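Two Arms on a Spare Bench
Stilwood, 19 April 2018

The rig that Gwenllian Kemeys is building at the Wodari workshop has a modest specification. It must pick up a garment, spread it, and fold it once down the middle without dropping it. So far it manages the first of these fairly often.

Kemeys began in January with a pair of secondhand arms and a rented bench. The joints were sound. The wiring was not, and she replaced most of it, leaving extra slack at the wrist so that a full turn would not pull a connector loose. The slack brought its own trouble, as loops of cable tend to catch on whatever the hand is reaching for. She has tried clips, spiral wrap and sewing elastic. Elastic is ahead.

Control runs on a board she calls Bolta, which sends position commands 100 times a second. A second program, Bevan, takes the wrist camera feed and looks for edges in the cloth. Wide lenses were chosen so that the fingers and the work stay in view together. The cost is distortion, which Bevan corrects before it measures anything.

Cloth is a poor subject for this kind of software. A shirt has no fixed outline, and a crease can look much like a hem. Kemeys scores a grasp as good if the fabric stays held for 15 seconds. Of 122 attempts logged with the current fingers, most failures came from the fingertip sliding over the cloth without closing on it. Softer tips are next, followed by a slower approach in the last inch of travel.

She has no date in mind for the fold.
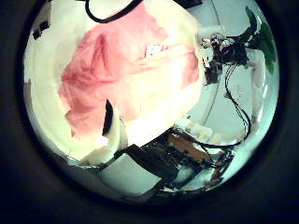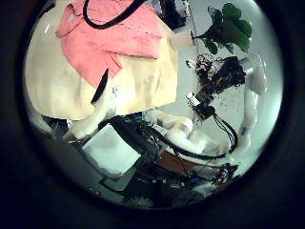
Pink fabric on the bench at Wodari, with cables and gripper hardware close by, in two wide-angle views.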